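Housekeeping Skills 1, Unit 4: The Bedroom
Handout, November 2023
Instructor: Boyang Fan

Bring this sheet to the practice room. The Okdale mattresses are thick ones, so the flat sheets from Unit 3 won't work on them. Use the fitted sheets from the Koller shelf.

## Before you touch the sheet

Clear the top of the bed first. In a family home you will find toys, books, socks and remote controls on it, and small things roll under the pillows. Put everything in one basket, carry the basket out of the way, and sort it later. Students lose the most time by walking each item to its own place while the bed waits.

Rules for the basket:

- Open or lattice sides, so the contents can be seen.
- Nothing that can spill. Cups and food go to the kitchen separately.
- Soft toys may be piled above the rim. Hard items stay below it.
- While you are filling it, the basket can sit on the bed, near the headboard. Take it off before you strip.

## Fitted sheet, in order

1. Find the label. On our sheets it goes at the foot, left side.
2. Hook the two head corners first, pulling the elastic well under the mattress.
3. Walk to the foot and hook the opposite corner, then the last one.
4. Run a flat hand from the center to each side. Long creases come out this way. Faint wrinkles are acceptable in Level 1 and will not cost you points.
5. Check the side drop. The sheet should cover the side of the mattress. The bed frame may show below.
6. Brush off lint. Gray and navy sheets show every speck, white ones hide them.

If the last corner won't reach, you have a sheet that is too small or turned sideways. Don't force it. We lost two Plimmont sheets in June to torn elastic.

## Pillows

Double bed, two pillows, side by side against the headboard. Open ends of the cases face away from the door. Shake each pillow once by the short side before placing it. Don't chop the top.

Pillowcases do not have to match the sheet. Clients often have a plain sheet with cases in another color, and you should put back what was there.

## Toys

Ask the client where they belong. If there is no answer, leave them in the basket at the foot of the bed or on the floor beside it. Do not arrange them on the pillows. Some of you learned this in hotel work, but in private homes children want to find their things where they left them.

Washable plush goes in a mesh bag on a cold cycle. Anything with a battery pack is wiped by hand.

## Practice and grading

You work alone, one bed each, starting with items on the sheet and an empty basket. Total is 62 points: 17 for clearing, the rest for sheet and pillows. Speed is not graded until Unit 6.

Reading for next week: the Stusia linen care booklet, the sections on drying and folding. Bring a pillowcase from home, any size.

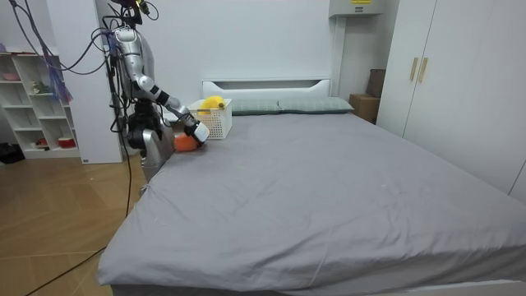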